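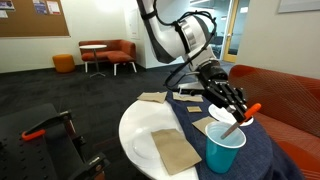

Sizwe Mkhize wrote in to ask whether the Nerkix hand can really hold something as thin-handled as a kitchen or craft tool and dip it in a cup, or whether it only looks good on boxes and blocks. It can, Sizwe, and I've been meaning to write up how I set mine for exactly that kind of job, so thank you for the push!

I've had the hand since December, bought with the Clornetti starter service (three remote setup sessions, and the second one was worth the whole fee). These steps assume your hand is already bolted on and talking to the arm.

1. Leave some slack in your cables. Mine loop down the outside of the arm, and I like enough play that the wrist can turn all the way over without a tug.

2. Pick a tool with a bright, chunky handle. Orange is wonderful. The Zurneo software finds it much faster than black or gray, and you can see from across the room whether the fingers have it.

3. Fill the cup with plain water. Please don't start with paint or glue, however tempting it is – you'll be glad of that the first time you tip one over.

4. Open the grip page and set the closing force to 34. The default is 700, on a scale that runs to 2,000, and I can only think it was chosen for people who lift bricks.

5. Move the arm by hand until the shaft points into the cup at a slant, then save that as your dip point. A slanted shaft leaves the fingers off to the side and well above the rim.

6. Save a second point straight up from the first, high enough that the tip clears the rim, and a third over whatever you want to touch next. A plate or a piece of brown paper does nicely.

7. Run it at the slowest speed, with your hand near the stop button, and only then speed it up.

If the handle twists in the fingers, go back to step 4 and raise the force a little at a time. The Jacobs grip pads help too, though I'd try the free fix first.

Filed under: Robot Arms, Grippers, Getting Started
12 shares | 3 comments
Contact | Copyright 2022 | Back to top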